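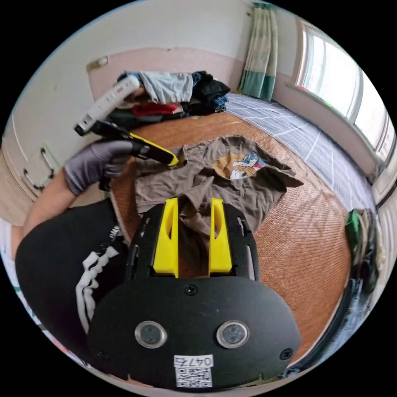

**Figure 4.** A crumpled T-shirt on a woven straw mat, bed setting.

### 3.2 Surfaces and the first fold

Where people fold turned out to matter far more than we expected, and it became one of the most enjoyable parts of the Hiltside study! Participants told us they fold on whatever is nearest and flat, and for most households that meant the bed. A soft mattress swallows small garments, but a firm covering changes the job completely -- on a straw mat like the one in Figure 4, the fine horizontal weave gives the eye a ready line to square a hem against, even while the brown shirt is still wrinkled with one sleeve reaching out to the right. Printed graphics are handy too. A cartoon duck tells you at a glance which side of the shirt is up.

We coded nearly 1000 garments using the Kelemen categories (flat, bunched, rolled, inside out), with Ruxandra Pop and Nam-gil Ok coding separately and then comparing notes. Bunched T-shirts were the richest category by a long way -- everyone has their own favourite way in, and we loved hearing people defend theirs. Sleeves-first folders were especially loyal to their method. Section 3.3 takes up the colour and pattern of the coverings themselves.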